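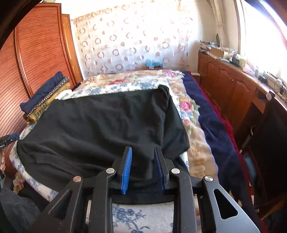

Borniro Tower Scale Model Kit

The Borniro is a card and basswood model of the Jirkwood Water Tower, the octagonal brick tower at the top of Mahrous Street. It is built to 1:100 scale and stands 40 cm tall when finished, including the base.

The tower was put up to supply the upper part of town and went out of use when the new reservoir opened. The brickwork is plain up to the belt course. Above that are pointed windows, stepped buttresses and a parapet with eight small pinnacles. The kit follows the tower as first built, with the original lantern on the roof. The lantern was later taken down, and a flat cap is included for anyone who wants to show the tower as it looks today.

Drawings are by Siham Ramadan, who measured the outside of the building and worked from the builder's plans for the parts above the parapet. The interior is not modeled, apart from the first turn of the stair, which can be seen through the open door.

What you get
101 laser-cut parts on numbered sheets
Base board with printed paving
Window tracery in 3 thicknesses of card
Flat cap and lantern (use one)
Printed instructions and a fold-out elevation

You will also need a craft knife, a steel ruler, white glue and fine sandpaper. Paint is not included. The brick sheets are printed and can be left as they are, but the basswood parts take acrylics well.

The pinnacles are the slowest part of the build. Each has four faces and a separate finial, and the finials are small. Spare finials are on sheet 9.

Details
Item: Borniro Tower, 1:100
Maker: Fusico
Finished height: 40 cm
Boxed weight: 600 g
Skill level: intermediate
Ages 14 and up

Missing or damaged sheets are replaced free of charge. Please give the sheet number printed in the lower right corner and the batch code from the box lid. The next batch ships in March.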